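Finding the cube by color before the grasp

In this step we make the mask for the magenta cube in the wrist view. I assume you already have the Todarska simulator running and the camera node started.

1. Convert the image from RGB to HSV. Do not threshold in RGB, the top face of the cube is paler than the front one.
2. Set the lower saturation limit to 100. With 48 my mask also took the pink tint on the table.
3. Delete every region smaller than 36 pixels.

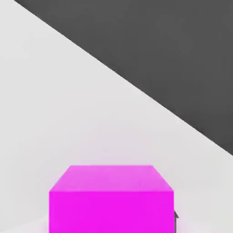
4. Take the biggest region and compute its center. If the region touches the bottom border, the center is not correct, so use only the top edge for the alignment.

Run the node again and compare the mask in 10 images before you change the limits.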